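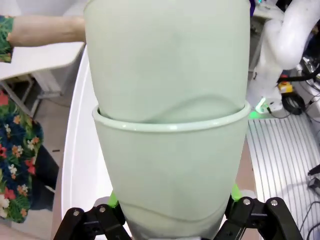 ## Why Do Cups Stack?

Many plastic cups are wider at the top than at the bottom. This shape is called a taper. It lets one cup slide down inside another, as these two green cups do. The rim stays outside, so it is easy to hold one cup and lift out the other.

Stacking saves space - a tall stack needs no more shelf than a single cup. 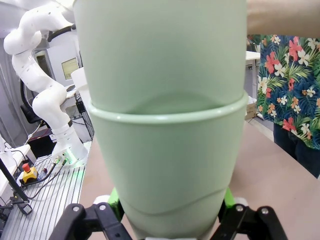 *Majumder, Gedau Learning Office*

Look for the faint curved line low on the outer cup. It marks where the inner cup sits.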